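Leave the demo alone

Gondal have put out their first album again. The new edition of Doltine came in May as a double LP and a download, and it has been remixed from the original tapes, with the drums replaced in places and the vocals brought forward. It sounds bigger. I have played it a good many times now and I think it was a mistake.

I should say where I stand. I bought Doltine on cassette when I was at school, from Faisal Paracha, who was selling them out of a sports bag at the back of a hall. There were 558 copies. He played bass in the band and his cousin Waqas Paracha sang. The songs were fast, most of them were over before you had worked out the riff, and the guitars were so loud on the tape that the cymbals disappeared whenever both of them played at once. I assumed for years that this was how the band wanted it. Faisal told me later that it was a broken channel on the desk and they had no money to go back in.

So the case for the remix is easy to make. The band never liked the sound. They own the songs. Jundard, the label, paid for proper studio time and let them put right what had bothered them for most of their adult lives. Loretta Oyelaran, who did the mix, is very good at her job, and the two Enosov albums she worked on are among the best sounding heavy records of the last ten years. If anyone was going to do it, I am glad it was her.

My trouble is with what happens to the old version. It has gone from the streaming services. The cassette was never pressed on anything else. A person who hears of Gondal today and goes looking for the first album will find the new one, under the old title, with the old cover and the old year beside it. They will hear a snare drum that was sampled long after the fact and think that a group of teenagers got that sound in four days.

This matters more in metal than in some other kinds of music, I think, as so much of it has been made cheaply and in a hurry. Whole styles came out of bad equipment. Thin guitars became a thing people wanted, and so did vocals that sounded as if they had been recorded down a corridor. When you clean up a record like that you take out the part that other bands copied. Amna Minhas, who plays guitar in a band half Gondal's age, learned these songs from a tape of a tape. She told me she had put in a noisy top end on purpose for years, trying to match a sound that was mostly hiss. I like her records a great deal, and they make less sense if the hiss has been removed from history.

The remix has good things in it. You can follow the bass on "Salt Road" at last, and it is a better line than I had guessed. The slow part in the middle of "Eleventh Gate" has real weight. Waqas turns out to be singing words in the second verse, where I had always heard a long shout. I would happily own this as a second version, on the shelf next to the first.

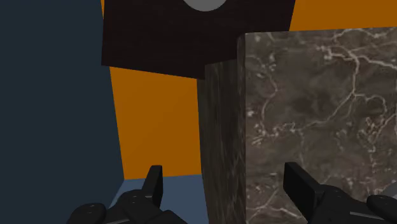 Ghazala Arain, who wrote the notes for the new edition, argues that a band has no duty to keep its failures on sale. I have some sympathy with that. Painters burn canvases and writers let early novels go out of print. But Doltine was never a failure to the people who bought it, and they are the reason there is a label willing to pay for a new edition at all. The notes run to 11 pages and the original mix gets one paragraph, which calls it "compromised".

What I would ask for is small. Put the cassette mix up as a download, without any cleaning, and charge for it. Give the new one a different name, or at least put the word "remix" on the front where people will see it. Neither would cost Jundard much.

The band are touring the album in the spring, 30 minutes of it and then the later songs. I will be going. They play it faster than either version, and last time I saw them the cymbals were too quiet.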